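Kopecký Perforated Desk Panel with Green Hooks: Six Weeks In

I've wanted a pegboard at my desk forever, and the only wall I could have used is brick, so a panel that stands on the desktop was always going to win me over. I ordered mine from Mirier along with a pack of 50 hooks (far too many, and I love having them). It came in a flat carton and went up in one evening!

What sold me is the hooks. They're small dark green plastic things, light as anything, and they look so good against a white desk. I keep headphones on one, scissors on another, and my cables finally have a home.

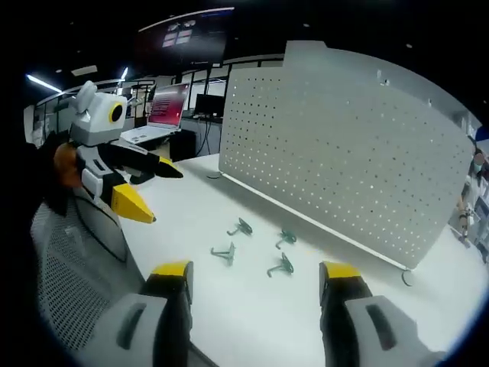
Dark green hooks on a white desktop, and the perforated panel.

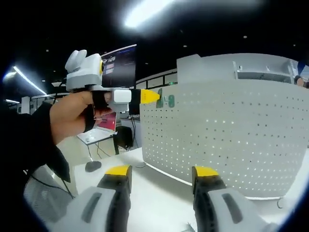
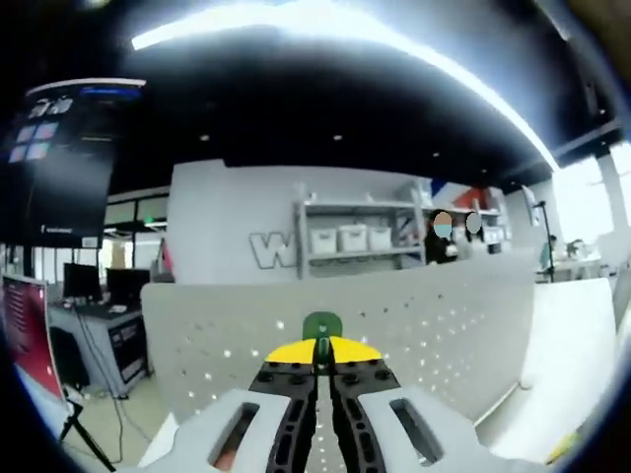 My old Brillard board had bigger holes, and its hooks popped out whenever I grabbed something in a hurry. With this one I push the hook in, give it a little tug and forget it. I've rearranged mine more times than I'd like to admit.

A couple of gripes. Dust settles in the holes and you'll want a soft brush for it. Also, heavy things are out: a full mug of pens made a hook sag by the second day, so I moved the pens to a drawer. Extra hooks are sold separately, and Mirier says the next batch arrives in March.

Would I buy it again? Yes, and I'm already eyeing a second panel for the sewing table.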